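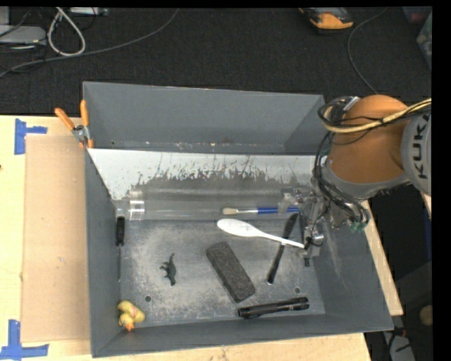 Zurdale Tall-Sided Gray Bin

If your tools and toys end up in one big heap by Friday afternoon, you're going to like this one. The Zurdale is a large rectangular bin with properly tall sides, and we've been using it in our own shop since March for all the stuff that never had a home: paintbrushes, plastic spoons, clear tubes, odds and ends from the toy table. In it goes, and it stays in!

The height of the walls is what sold us. Shallow trays are fine until somebody bumps the table (somebody always bumps the table), and then you're on your hands and knees looking for a brush. With the Zurdale you can slide the whole thing over, turn it around, or rummage through it with both hands and the contents stay put. And the floor is wide enough that long things can lie flat, so you don't have to stand a tube on end or lean it in a corner.

We also love the color. Plain gray sounds dull, we know, but a bright blue brush handle or a white spoon shows up against it right away. Georges Mansour on our packing bench had been using a patterned box for years and switched over after one morning.

What people use it for

Classroom art supplies, mostly. Also garage bits, bath toys, kitchen gadgets that don't fit the drawer, and sorting through mixed donations before they go on the shelf. Nisreen Mahasneh keeps two on her craft table, one for clean brushes and one for brushes that are waiting their turn at the sink, and she tells us she'd happily take a third.

Looking after it

Wipe it out with a damp cloth and a little dish soap. Dried paint comes off easier if you let warm water sit on it for 60 minutes first. Skip the scouring pads, they dull the finish. Any bin that works for a living will pick up scuffs and specks, and ours certainly have, but a marked-up bin holds just as much as a new one.

Good to know

Sold singly or in a set of 2. No lid. It's a big bin, so measure your table or shelf before you order, and leave yourself room to reach in from above. If you want something lower for pencils and small parts, look at the Skoltetti tray, a nice little thing that sits beside the Zurdale very happily.

Orders placed before 8 in the morning leave our Evville warehouse the same day. Questions about sizes or larger orders for schools go to Fares Akl at the Evville counter.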